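Handheld gripper demos — how many cup pulls before training, and do I keep the bad ones?

Posted April 13, 2019 in Stilent Help > Data Gathering

Poster: cupstack_lou

Hi all, first time posting so sorry if wrong section. Trying to gather demos for a cup task. Paper cups nested upside down in a wire holder, two handheld grippers, one per hand. Goal is get ONE cup off the stack and over to the empty side of the holder. Both grippers record the whole time plus a head view, so every take gives me two close-up streams and one wide.

Got 53 takes so far. Plan was 387 because that's what the Frimpong writeup used for their bowls thing, but no idea if that number means anything for cups. Our budget is till end of May.

Problems:

Cups stick. Paper on paper, sometimes I go for one and get a bunch. Do I throw those takes out? Keep and mark them? I've been stopping the recording when it happens, which probably is wrong.

Close-up view gets swamped. Once a cup is in the jaws the gripper camera sees basically cup and not much else. Does the learner get anything out of that or is it dead footage?

Left hand. It mostly hangs around open. Should I be doing something with it or leave it out of the labels?

Adding four stills so you can see the setup, not in order. 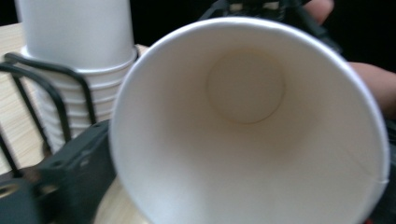
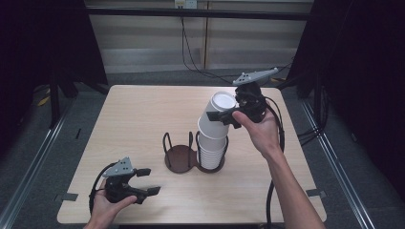
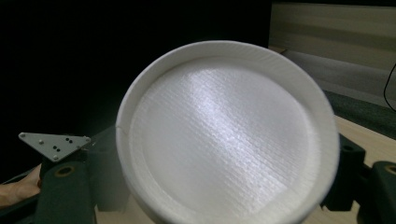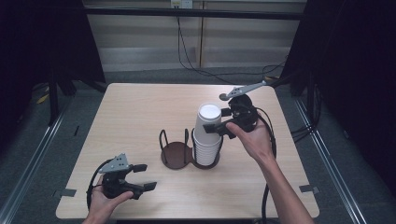

marrowbone_5

Keep the multi-cup grabs. Stop cutting them!! If you stop recording each time it goes wrong then the learner never sees what going wrong looks like, and never sees you put them back and try again. It'll grab a clump on the real arm and just carry on like all is well. We had this with our Cleltel build, had to redo a month of work.

What we do now — let it run, put the extras back, regrip higher, finish the take. Then label it "recovered". If you drop something on the floor or have to put a gripper down, that's a different label and we leave those out of training but don't delete.

Don't fake the mistakes tho. Staged ones look staged, your hand slows down before the grab and the model picks up on the slow down instead.

On the count: 387 is just what they had when they ran out of time I think. Train on your 53 now. It will be bad. Watch how it's bad and record more of that. Better than finding out at the end of May that every take started from the same holder position. Which reminds me, move the holder between takes. Turn it too, and swap which side is full. Change the stack height as well, short stacks are a differnt task as far as the gripper is concerned because you come in so much lower.

pell_mell_ash

More is better, get to 2,000 and then see. Storage is cheap.

tinplate

Disagree with the one above. 2,000 takes by one person with one habit is a small set pretending to be a big one. Get a second pair of hands for even a few sessions, people pinch cups in really different spots.

Close-ups: not dead. When the cup fills the view the rim still tells you tilt, and whatever shows at the sides tells you how far you've moved. Don't crop it. What you do want is fixed exposure. White cups and dark curtains, auto exposure will swing all over and then the same cup is three different greys in one take. Lock it on the cup before you start.

Also check your clocks. If the head view lags the grippers by even 5 frames then the jaw closing and the wide shot don't agree, and for a nested cup that's the entire trick. Easy check is snap both grippers shut at the start of each take, line up the three streams on that. Pirix has a sync tab that does it for you if you're on their recorder, otherwise by eye is fine.

Left hand — either give it a job or park it. Job would be steadying the lower cups while the right pulls, which may fix half your sticking btw. Park means same pose at the start of every take. Floating in between is the worst option, model learns to wander. And leave it in the labels whichever you pick, an arm with no labels will do something anyway.

cupstack_lou

Ok thanks, that's loads. Going to give the left hand the steadying job and re-record from scratch I think, old 53 go in a seperate folder for the test run. Exposure was on auto, yep. Will post again once I have something trained, prob needs a new thread.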